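Sumis Forums > Workshop and Garage > Benches and Tables
Fixed-height table: raise the legs or raise the work?

Last updated: August

dovetail_ish
I have a Breslow fixed table, 54 inches long, steel legs with two crossbars. I use it for small assembly and for packing orders. It is sold as a desk, so it sits at desk height. I work at it on my feet. By mid-afternoon my lower back is stiff and my neck is worse. The feet have threaded glides but they run out of travel almost immediately.

Options as I see them:
1. Bolt-on leg extensions.
2. Wood blocks under the feet.
3. Leave the table alone and put a riser on top.

I would like to avoid buying an adjustable frame. Load is light, nothing over the weight of a full toolbox. Floor is a concrete slab with a slight fall toward the door.

ratchet_pawl
Measure first. Stand in the shoes you work in, upper arms hanging, elbows bent square. Floor to underside of elbow is your reference. For light assembly the hands should be a bit below that. For anything you push down on, lower again. Hand height is what matters, so subtract the height of the workpiece and any mat or fixture to get the table height. People set the top at elbow height, then put a vise on it and end up with their shoulders around their ears.

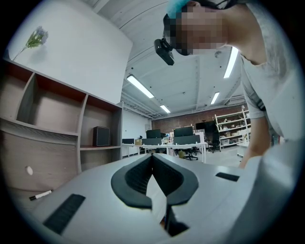 Neck and back complaints get lumped together, and they have separate causes. The back responds to surface height. The neck responds to how far away the thing you are looking at is. You can raise a table to the correct height and still bend forward with your head tilted down, like the person in the light blue cap, if the part is small or the light is poor. So before cutting any blocks, put a lamp on the bench and work for an hour. If you straighten up, part of your problem was lighting.

dovetail_ish
Fair. I have one ceiling tube behind me. Elbow measurement puts me well above the present top. Will try the lamp.

northlight
Disagree with the order of operations. If the top is that far below the elbow, lighting is a second-order correction. Fix height, then light.

On the method: do not stack loose blocks. A tube leg on a loose block will walk if you lean on the end of the table, and a 54 inch top gives you plenty of leverage. Bore a shallow socket in each block so the glide sits inside it, 9 mm deep is enough for the Breslow glide. Orient the grain upright so the leg bears on end grain. Pad underneath.

ratchet_pawl
The order matters because the lamp costs nothing to test. Agree on the sockets.

m_tallow
Third opinion, neither. Use a riser box on top. You keep a seated surface for paperwork and get a standing surface for assembly. I have one on a Tamošiūnaitė table and the box comes off when I need the whole top. Two cleats underneath keep it from sliding.
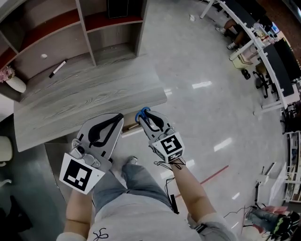
Gray wood-grain top, edge nearest the user.

Mine is a similar color. The one drawback is that a box with bare corners will mark that kind of surface when you drag it, and scratches show pale against gray. Felt works until grit gets in it. I went to thin cork and replace it when it goes shiny.

northlight
A riser box also shortens your reach zone and gives you a ledge to drop screws off. For packing orders you want the full top. I would call it acceptable for one station, poor for a mixed one.

m_tallow
Put a lip on it. Screws stay put.

northlight
Then your forearms rest on the lip.

m_tallow
Round it over.

ratchet_pawl
Both of you are arguing from different tasks. OP has two tasks. Packing wants a lower surface than assembly because the carton has height of its own. Set the table for packing, then use a small riser for assembly only.

dovetail_ish
Update. Lamp helped the neck, did very little for the back. Made four blocks from scrap maple, socketed as described, grain upright. They raise the top 2 inches. The slab fall was taken out with the glides, which now have just enough travel for it. Packing is comfortable. For assembly I am still low, so a small riser is next.

One note for anyone copying this: the Fukard rubber pads I used under the blocks left dark rings on sealed concrete. Swapped them for cork.

fennel_and_bolt
Does it rack side to side now? Mine did after blocking, same style of leg.

dovetail_ish
A little at the ends. Retightening the crossbar bolts took most of it out. They had never been properly tight.

northlight
Thread locker on those, the removable grade. Check again in a month.

Thread views: 2,819

Related threads
Cork or felt under benchtop fixtures
Leveling a table on a sloped slab
Anti-fatigue mats: thickness and edge curl
Breslow crossbar bolts keep loosening
Task lamp placement for left-handers

Contact | Copyright Sumis Forums | Back to top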